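Jurdale Laboratory Services
10 May 2026

1/ We have been asked by several member laboratories for our view of the Feltent two-arm bench kit, which is now on offer to small sample-handling rooms. Our findings are set out in this thread. We paid the standard hire charge and have no other link with the supplier.

2/ The kit comprises two white arms, a black two-finger gripper for each, a camera unit at the wrist and a pair of handheld controllers. A person holds the controllers and moves the arms directly. The software, named Flurka, stores these sessions and uses them to build a routine which the arms can later repeat alone.

3/ Our main interest was tube racking. It is dull work, it takes up a good deal of staff time, and it is the task most often named by members when they ask about automation. We used capped plastic tubes and an ordinary open rack, with no special holders or guides.

4/ Racking under way on the bench, with one tube still lying on the table beside the rack. A tube on its side is the hardest start we set. The gripper must take it near the cap, turn it upright and find the hole.

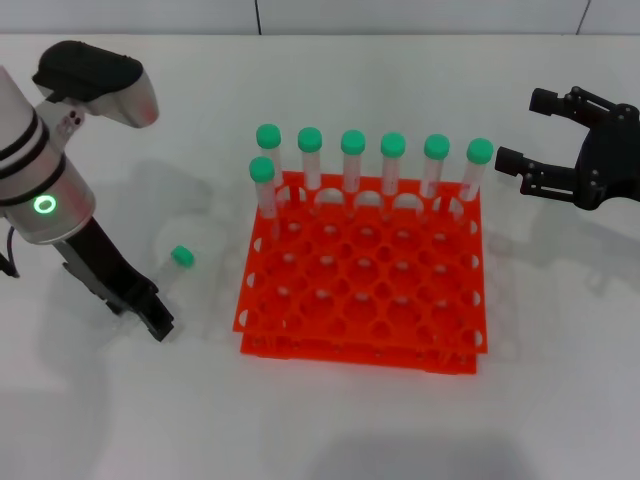
Cao Diagnostics: Does it cope with racks other than the one supplied? We use three patterns across two sites and would not wish to repeat the teaching for each.

5/ In reply to Cao Diagnostics: the kit is supplied without a rack, so any pattern has to be taught. A second rack with the same spacing needed only a short top-up session. A rack with closer spacing had to be taught from the start. Members with mixed stock should allow for this when they compare prices.

6/ Results. In our final trial, 87 per cent of tubes were racked without help. Most failures were tubes set down against the rim of a hole and released too soon. Flurka does stop and ask for help when this happens, but the alert is a small message on the screen and is easily missed. We have asked for a sound to be added.

7/ Speed. A trained member of staff is a good deal quicker. The case for the kit rests on work which can be left to run while staff are busy elsewhere, and members should judge it on that basis. We would not advise its purchase as a means of clearing a morning rush.

8/ Teaching. The supplier suggests 46 sessions for a new task. We found this a fair figure for upright tubes and rather low for tubes lying down. Sessions are short, but they are tiring - the arms follow the hands closely, and a careless movement is stored along with the good ones unless the session is deleted at once.

9/ The operator stands behind the bench with a controller in each hand. Controller cables should be kept clear of the bench, and we recommend a fixed hook on each side for the purpose. The kit does not include them.
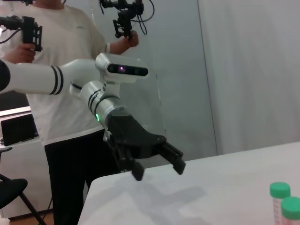

One reader has asked whether staff with no technical background can be expected to do the teaching, or whether a visiting engineer must be paid for each new task.

10/ No engineer is required. Our bench staff were working without supervision by the second day. Setting up the arms and cameras is another matter, and we would advise taking the supplier's installation visit, which is charged separately.

11/ Cost. Hire is £3000 a month, including software and telephone support. The lowest term is seven months, and we consider this too long for a laboratory which is still deciding. We have put this to the supplier and have been told that a shorter term will be looked at in November.

12/ Support was prompt. Two calls were answered the same morning. The printed manual is less satisfactory: the section on replacing gripper fingers describes an earlier model, and the page on cleaning does not say which wipes may be used on the camera housing. Please ask for written advice on this before the kit goes into use.

13/ Safety. Members must carry out their own risk assessment. We limited our trial to clean, empty tubes and can offer no view on filled ones. Nor did we test cap removal, although the supplier lists it as a supported task.

14/ Our position for the present: suitable for hire by laboratories with steady, low-urgency racking work and one rack pattern. We do not at this stage recommend outright purchase - the price of replacement parts has not been published.

15/ The full report, with the trial sheets, will be sent to member laboratories on request. Questions may be left under this thread and will be answered during office hours.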